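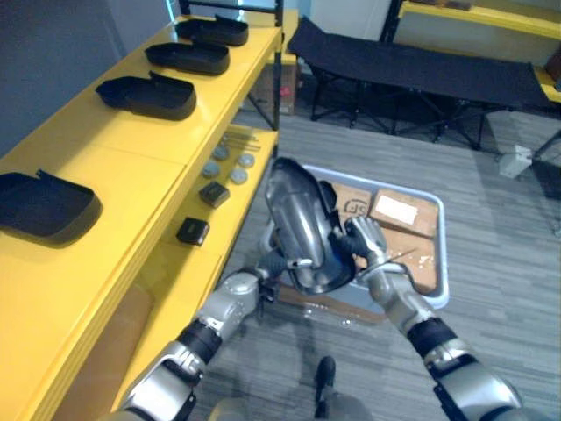
Course handouts / Robot learning, unit 2

Gathering demonstrations: what are you buying?

Vendors like to quote a count. The Voltgate brochure on the reading list promises 1,000 demonstrations of "shelf and tray work" and leaves it there. Before you are impressed, ask what one demonstration is. Moving a shiny curved cover between a yellow shelf and a tray is a fair task, but repeating it with the same cover, shelf and lighting gives you far less than the total suggests. 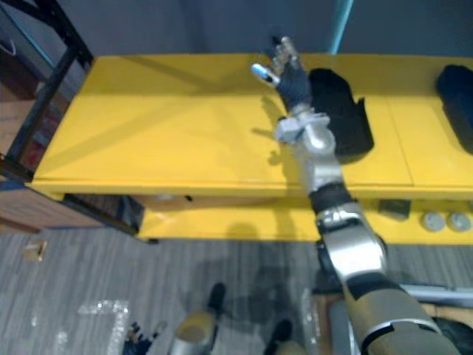 Reading time: 2 minutes

Look at the shadows on the table top. A policy trained on pictures can learn a shadow as easily as it learns a handle, and a good score on the training bench won't tell you which it has picked up. Fenell's notes call this "background noise". I think that is generous.

Ask too who decides that an episode is good. In the Balby exercise you will be given 432 episodes, already marked as passes. Watch about 50 before you trust the marks. Write down every pause and second attempt, and say whether you would keep it. My own view is that we throw away too many fumbles and then wonder why the robot can't recover from one.
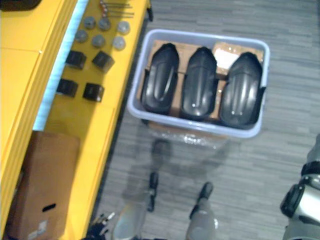

Glossy black parts are a good test of this. Highlights slide over the surface as the head moves, and edges vanish where one part lies beside another. If your set holds only tidy layouts, say so in the report. 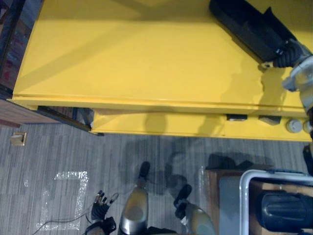
Hold back some layouts entirely, and choose them before you train. Gilmartin splits at random by episode, which puts near-copies on both sides of the line. Don't copy that.

Written answers are due 21st July. Resits are in September.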